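Gearing and pacing notes for the Varum gravel loop

I rode the Varum loop again in May, this time with a smaller chainring, and wrote down what changed. The route is 886 meters of climbing in total, most of it in two blocks: the Clillitier road climb early on and the Nartey fire road after the second river crossing.

Last year I used a 42-tooth ring with an 11-40 cassette. On Clillitier that was fine. The surface is paved, the grade is steady, and I could hold 75 rpm without leaving the fourth-largest cog. On Nartey it was not fine. The grade changes every few hundred feet, the gravel is deep in the corners, and my cadence dropped to the point where the rear wheel broke loose on each pedal stroke. I walked the last ramp.

For this attempt I fitted a 38. Top speed on the flat section by the reservoir suffers a little, but I was never going to win anything there. I removed two links from the chain and reset the B-screw, then rode one short shakedown to check the big-big combination before trusting it.

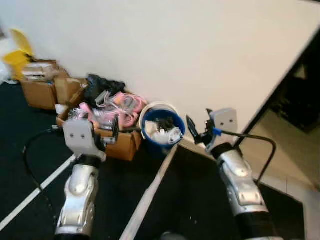

Tire pressure took longer to settle. I started at the figure printed in the pressure calculator and the front washed out on the first loose descent. Dropping it 5 psi fixed the front. The rear I left alone, as it carries more weight and I had already dented one rim on the cattle grid at Foridia. If you ride tubeless with light casings, go over that grid slowly and stay off the saddle.

Pacing was the other change. I capped Clillitier at a power I could hold for two hours and let everyone go past. It felt wasteful at the time. On Nartey I passed a few of them back, seated, in the 34, with one gear left over. Total time came down by 11 minutes. I can't say how much of that was gearing and how much was the cap, and the wind was kinder this year too.

Water: there is a tap at the Foridia trailhead and none after it. I carried two 600 ml bottles and finished the second one well before the last descent. Next time I will put a third under the down tube and accept the mud on it.

Still open: whether a 40 would do the same job on a dry course. I have the ring already and will try it once the lower crossing drops.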